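Spending It Once: an Equipment Plan for the Towel Project
Deming Gu, final report, budget and purchasing strand
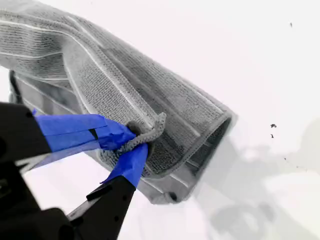 My part of the group project was the money. The others got grasp planning, vision and a conveyor; I got a spreadsheet and a login for the department's ordering system. We had £1000 for the year, to be spent on anything that would help a two-fingered gripper pick up household cloth, and the first draft of the plan put nearly all of it into things with a data sheet. Fingertips were a good case. The Flometti soft tips we wanted were £200 a pair, and one pair is of limited use to a team that wears them out for a living. The blue painter's tape wrapped round both fingers came from the consumables line, where it hardly shows up, and with it the gripper can pinch a grey towel by its little hanging loop. The tape is wrinkled and its edges are ragged, and it has no data sheet at all. I moved it from "temporary" to "recurring" in the second draft, which was the most honest edit I made all year.

1. What we asked for

The original list had four items: the Flometti tips, a Murnero wrist sensor, a lamp, and a line called "misc" that was bigger than the lamp. Our supervisor sent it back with a question mark next to "misc" and nothing else. I took this as approval of the rest. It was not.

The sensor was the real argument. Murnero quoted us a price that fitted the budget, provided we bought nothing else and did not need the cable. The cable was on a separate quote. So was the mounting plate, which came with a lead time of 21 working days, counted from a date their sales office never quite settled on.

2. What we bought

We borrowed a sensor from the Zou lab across the corridor, on condition that we return it with all its screws. This freed up most of the money. One pair of tips was bought after all, so that we had something to compare the tape against, and the rest went on the lamp, a mounting plate from Clindivska, spare screws (see above) and cloth.

Cloth deserves its own line and in the first draft did not have one. We had assumed that towels were free, on the grounds that everybody owns some. People turn out to be attached to their towels. We ended up buying 20 in one order, which meant that they all matched, and a set of matching towels is a poor test of whether a robot can handle towels. A second, smaller order of odd ones followed. Anyone repeating this should buy the odd ones first.

3. What I would plan differently

Consumables should be a proper heading with a monthly figure against it. Ours were claimed back in dribs and drabs, and by January I had an envelope of receipts that nobody could match to a week, let alone a task. Tape, wipes and cloth came to around a tenth of the budget in the end. The first draft had allowed them nothing.

Delivery and VAT should go in from the start. I know this now.

Quotes should be asked for with every cable, plate and bracket on the same page, and compared only when they are. The Clindivska quote looked the dearest of the three for a fortnight, purely because it was the only complete one.

4. Left over

There is a small balance, which cannot be carried forward. The group voted to spend it on a second lamp. I have asked for tape.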